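Print this release | E-mail this release

FOR IMMEDIATE RELEASE

Bonddale Asks Residents to Name a Paint Color, Regrets Nothing So Far

BONDDALE – The town of Bonddale will repaint the outside of its public library this August, and for the first time in its history it has let the public pick the color. The public had opinions. The library received 2,578 entries, 200 of which were the word "beige" in the same handwriting.

The project is paid for by Filtis, the local paint maker, which will mix the winning shade at its Gotel Street plant and sell it afterward in quarts and gallons. The current color, a pink chosen by a previous town council, will be retired without a ceremony.

"We asked for a color that says something about Bonddale," said Athina Katsaros, director of the library. "A good many people told us what it says, and we can't put that on a building."

The judges have narrowed the field to 3 finalists: Wet Slate, Back Pond and Ahuja Green, the last named for the hardware store whose awning has been fading on Main Street for as long as anyone can remember. Test patches will go up on the north wall, where residents may look at them in all kinds of weather and complain in person at the front desk.
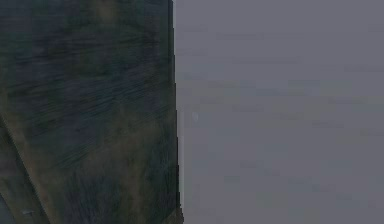
Voting is open to anyone with a library card, including those with fines. Each cardholder gets 2 votes, which may both go to the same color. Ballots are at the desk until 6 p.m. on the last day of voting, and the box will not be held open for people who are parking.

The library will keep its normal hours during the painting. Patrons should use the side door and believe the signs about the railings.

Reader comments

marlow_k: I liked the pink.

Deb on Gotel St: Back Pond is a terrible name. The back pond smells.

T. R.: For the record I only wrote beige once.

Print | E-mail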